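Vunero Opens Kitchen Planning Studio and Sample Library in Pralmont

PRALMONT, January 7, 2025 – Home renovators in Pralmont have a new place to start. Vunero has opened a walk-in kitchen planning studio on Mbeki Street, and the doors are open to anyone with a floor plan, a rough sketch or just a wish for a better place to cook!

The studio holds a lending library of up to 3,000 samples, from painted door fronts and drawer pulls to tile, stone and flooring. Visitors can borrow a box of pieces for two weeks and see how they look at home, in morning light and under the lamps they already own.
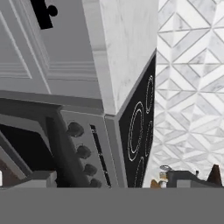
Borrowing is free, and so is a first planning session. Sessions run an hour and cover the things that tend to get skipped in the excitement of picking colors – where the trash goes, how far the fridge door swings, whether two people can get past each other while dinner is on.

The idea grew out of a trial Vunero ran last August in the nearby town of Urno, where 242 households signed up to borrow samples. Plenty of them came back with a completely different choice from the one they walked in with, and we loved hearing why.

Pale cabinets and veined marble were popular picks in Urno, along with patterned tile behind the counter.

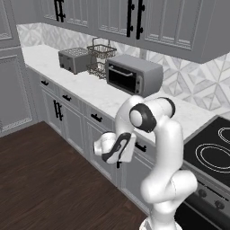
One Urno homeowner wrote to us afterward that the tile she adored in the store looked almost green in her north-facing kitchen, and that she was "so glad to find out from a borrowed square and a cup of coffee, before the whole wall went up."

Planning sessions can be booked at the front desk. Evening classes on measuring a room and reading a contractor's quote begin later this winter, and sign-up sheets are already out by the tile racks.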